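Search this notebook Search Go

November, 6:40 a.m.

Travel notebook, continued. Bench still cold, coffee machine descaling itself again.

Back from Lomley with the carry-on test and a sunburn on one ear. The plan was to live out of the Clovach bag for the whole trip and see which parts of it gave up first. So far the zipper is ahead. It snagged at the departure gate, at the hotel, and once in the taxi when I wasn't even touching it.

Packed weight on our scale was within the limit with 200 grams to spare. The airport scale disagreed, and the airport scale has a person standing behind it. I wore the second sweater onto the plane. Lomley was warm enough for shorts.

The hotel was the Rakimetti, room 1283, in a building that does not have twelve floors. I asked. The desk told me it was "the system." The room was fine: hard bed, good shower, a view of another hotel's air conditioners. Breakfast ends at nine and they mean it. They were stacking chairs at five till.

Took the coast bus to Hoxha on the second morning. It left early, so the printed timetable should be treated as local fiction. Got the next one and stood the whole way with the bag on my feet. Wheels held up well. The handle now wobbles when extended, and I've marked the loose side with tape.
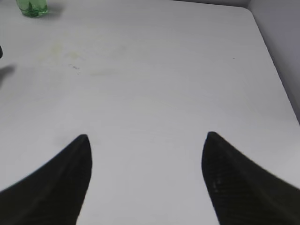
Next time skip the bus, came the note in the margin when I left this page open over lunch, and take the ferry, because it leaves when it says it will and you can sit on your bag. Fair enough. I had the ferry down as 4000 for a one-way ticket and wrote it off as tourist pricing. I now see that was the return fare for two. The bus was 700, plus the one I missed.

To do before the next trip:
- wax the zipper, or replace it and stop pretending
- weigh the bag with the charger in it this time
- find out what's on the actual top floor of the Rakimetti
- sunscreen, both ears

Filed under: Trip Notes, Luggage, Short Breaks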